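Talking floors with Kelly Fothergill
28/04/2025

Kelly Fothergill picks up on the second ring and is already mid sentence. Something about a vacuum belt. She has cleaned rental rooms for 12 years, first for an outfit called Burnetti, now on her own, and she has opinions on carpet. Mostly beige carpet. "It's what they all put in. Landlords love it. I've stopped arguing."

I wanted to ask her about the small room problem — bed, TV, desks, everybody's stuff, all sharing one floor. No hallway, no closet to speak of. Where do you even start?

"Trash first. Always. I don't touch the bed, I don't touch the shelves. Cans, tissues, wrappers. You get a bag and you go around once, door to door, and you don't stop to read the mail."

Once around?

"Once. If you go back and forth you'll be at it till dinner. People pick up a can, walk it to the kitchen, see a dish, wash the dish, and now it's an hour later and the floor's the same."

She is fierce about cans. A crushed one on a carpet still has a mouthful left in it, she says, nine times out of ten, and you want to lift it straight up and keep it level. Bottles too. Check the cap before you tip it. She learned that one at the Dubey building, on a cream rug, with orange soda. The rug did not make it. She paid for half.

So what about the trash can, I ask. She sighs down the phone.

"Everybody's got one and it's full of not trash. I've pulled out chargers. A belt. A perfectly good hairbrush. So you look before you tie the bag."

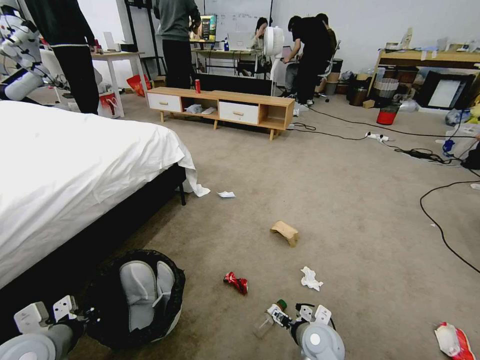
Slippers are the big one, she goes on. They get kicked off by the bed, they get dropped in whatever's closest, and then someone's hunting for them at midnight. Her rule is anything you wear comes out of the bin and goes under the foot of the bed, side by side, toes in. Not fancy.

Next is sheets. A corner hanging on the floor picks up everything, crumbs, hair, lint, and then it's in the bed with you. Kelly tucks before she vacuums. She's also seen a vacuum eat a sheet, or half eat it. "You smell it before you hear it."

And cords? Long pause here. I think she was moving a chair.

"I hate cords. Put that in."

Her method, such as it is: find the power strip, leave it plugged in, work outward. One cord at a time, back toward the wall. She doesn't wind them tight and she doesn't unplug anything that belongs to somebody else, she asks. At a place called Gilia she once unplugged a computer with a whole afternoons work on it. They were nice about it. She still thinks about it.

Low TV cabinets she likes, with one complaint. The open shelf. "Drawers, great, you shut them and you're done. But an open cubby is a dare. You leave one cloth in there and by August it's a linen closet." She keeps one folded cloth for dusting the top, and that's the limit. Drinks on top of the cabinet get picked up in the same lap as the floor. People forget to look up, she says, they do the whole carpet and leave a can at eye level.

I ask about the little things. Blocks, toys, scraps of paper, the stuff that isn't really garbage but isn't anywhere. She has a shoebox for that. Everything small and hard goes in the shoebox, and the owner gets 2 weeks. Paper she unfolds first. "I found a rent check once. Balled up. 142 dollars, made out to Gristano, who I guess was the old super."

Did they want it back?

"They cried!"

What about when people are in the room while you work, at their desks and so on. Does she ask them to clear out?

No. She works around them, bed side first, desks last, and she waits for someone to get up for coffee before doing under the chair. Most people lift there feet without looking. She finds that kind of sweet.

Last thing, I said, how long should it take, a room like that. Floor only.

"Twenty minutes if you leave your phone in the kitchen." Then the other line was going and she had to run, she'd call back about the vacuum belt. Will add it if she does.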